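Laundry tips: can a machine fold the jeans yet?
By Minoru Uchida

Many readers write to me with the same question. They have seen a video of a robot folding a towel, and they want to know if they can stop folding. 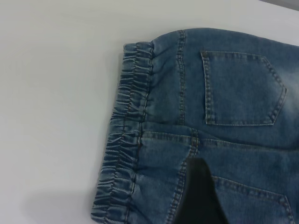
My short answer is: not this year, but start with your jeans. I follow this work since I moved to Dronddale, and I have learned more about folding from watching machines fail than from my own mother, who was very strict.

Towels are the easy job. A towel has four corners and no inside. Jeans are heavier and they hold their shape on a table, which helps, but the layers are a problem. A person feels with the fingertips if he has one layer or two. A gripper often takes both, or slides between them and lifts only the back. Then the whole garment turns over and the work begins again.

Elastic waists make it worse. When the denim is gathered, the band pulls itself short and the legs do not lie parallel. At home I do this:

Lay the jeans flat with the back side up. Put one hand on the centre back seam and pull the waistband gently with the other, then let it go. It will come back, but more evenly. Smooth from the seam toward the pockets. Fold along the centre seam, one leg over the other, and then in thirds from the hem.

Use a light-coloured table if you can. On a pale surface the edge of the denim is easy to find, for your eyes and for a camera too. On my grey counter I lose the edge of black trousers all the time.

Check the pockets before washing. No machine I have read about does this well, and one paper tissue will spoil a full load.

What about the other chores? Vacuuming the floor, yes, if you pick up the cables first. Loading the dishwasher, only slowly. Matching socks, I would not pay for it. In small workshops the situation is better, as the pieces are the same every time. My neighbour sews for Prasertsri, and she tells me they tried an automatic folder for flat pillowcases. It was fine with pillowcases. For pants they went back to hands.

If you still want to buy something, ask the seller to show it with your own clothes, taken from your own basket in a heap. A garment already laid flat is half of the work done. Ask also how long one piece takes. I need less than a minute for a pair of jeans, and I am not quick.

Next time I will write about removing grease from the range hood.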